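Science for Kids > Forces > Friction
2 min read

Why Don't Your Shoes Slip?

Friction is a force that slows things down when they rub together. Smooth ice has very little friction, so your boots slide. A dry sidewalk is rough and has a lot more.
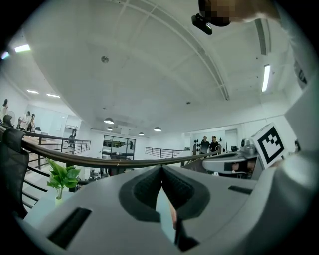
Rubber makes plenty of friction on dry ground. It squashes a little and fills the tiny bumps in whatever it touches. That helps with holding things too, and the two thick black pads in the photo are rubbery, with a fine texture on their inner faces. On a wet street, the grooves in your soles give water a place to go.

Comments

Rin Kikuchi: We tried socks and sneakers on the gym floor Wednesday. Socks slid farther.

Tin-yau Chiu: Do bike tires work the same way?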